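Notebook > Old Calendars > The Plirnska Almanac

05/07/2026

I have the almanac! After two years of looking at bad scans on Brelix with half of every page lost in the fold, I finally own a real paper copy of the Hyvönen almanac for 1926, all 290 pages of it, and I've done almost nothing else in the evenings since it got here.

If you're new, Hyvönen was a small printing house in Plirnska that put out a town almanac every year. Sunrise and sunset, market days, postal rates, saints, and then on the facing page (my favorite part) a list of things that had happened on each date in earlier years. Nearly all almanacs had something like this. What I love about the Plirnska one is that whoever compiled it had no sense of scale whatsoever. A treaty between empires gets one line. The line right under it says the bakery on the lower street got a second oven. Same type size, same flat tone, and off we go to the next day.

Some from the first week of July, in my own quick translation:

The river is so low that carts cross below the mill.

Peace is signed in the south. The news reaches Plirnska in autumn.

A bell intended for Drolow is delivered here by mistake and is rung twice before it is given back.

Rung twice! I want to know everything about this bell. There's no year on that entry, which is typical. About a third of the entries have a year, and the rest just sit there as if everyone would remember. I went through what Brelix has for Drolow to see if their side mentions it, and there is one church account book that lists a payment for "carting, the bell, from P." So it did happen, or at least somebody got paid as though it had. The account book covers several decades and the page is undated too, so I'm no closer to a year, but I was grinning at my screen like an idiot.

Now the calendar problem, which I promised to write up back in spring and then didn't. Plirnska had people keeping both calendars, the old one and the new one, and by 1926 the gap between them was 13 days. So the almanac prints two columns. July 12 on the left is June 29 on the right, and so on down the page. Easy enough. The trouble starts with the events, because they're printed across both columns and there's no hint which date they belong to. And it gets worse the further back you go, since the gap wasn't always that size. It was 12 days in the nineteenth century and 11 in the eighteenth. Did the compiler shift the older entries properly? Did he (or she, the almanac never says) just add the modern gap to everything? Or were they copied over from earlier almanacs with no shifting at all?

My guess is all of the above, depending on the year and how tired the compiler was. I have one fire that shows up on two different dates, 12 days apart, with nearly the same wording both times. Last year I wrote it up here as two fires and felt very sorry for the town. Sorry, Plirnska. I now think you had one.
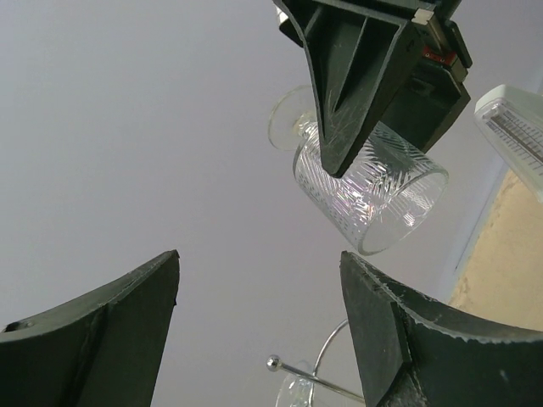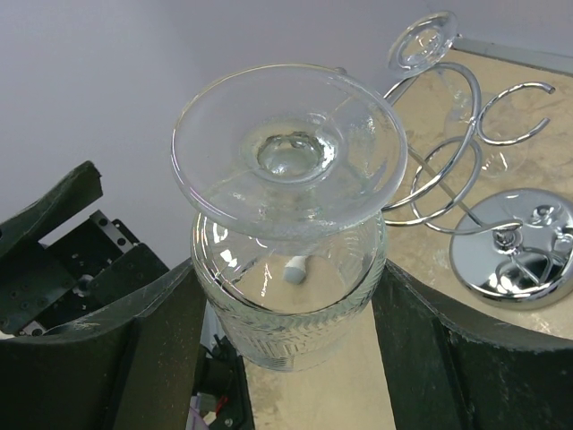

The second one is the goblet, foot up.

Back to the paper copy, because there are things in it I could never have gotten from the scans. First, the margins. A previous owner wrote in this one in pencil, very small, mostly weather. "Wind." "Wind again." On one day in February just "no." I've been copying these into my own file in a separate column, and they line up beautifully with the market days, so I suspect this person sold something at the market and cared a lot about whether the stalls could go up.

Second, the back pages. The Brelix scan stops at the end of December, and I'd assumed the book did too, but there's a whole section after that with distances to other towns, a table of weights, and a population figure for Plirnska of 3000. Such a round number! I don't believe it for one second, but I'm delighted to have it. Drolow is given as "fewer."

Third, the paper itself is thinner than I'd pictured. You can read the fair dates for August through the back of July if you hold it near a lamp, and that explains a garbled line in the scan that I'd puzzled over for weeks. I had been reading two pages at once. There goes my theory about the midsummer horse tax.

The idea of posting one entry a day from a book that's exactly 100 years old was too good to pass up, so that's what I'm doing for the rest of the year. I'll give the left-hand date, the right-hand date, and the entry as printed, and I'll only add a note when I've found a second source. Please don't expect many notes. If you've got any other year of the Hyvönen almanac sitting in a box, even a wrecked one with pages gone, I would be so happy to hear from you, especially anything from before the war. Comparing the same day across two editions is the only way I can think of to find out when the compiler started moving dates around.

Tomorrow's entry is a short one, about geese on the bridge. I've already read ahead to August and there's a flood, a wedding with a very long guest list, and the lower street bakery again. They got a third oven.

Filed under: almanacs, Plirnska, two calendars, on this day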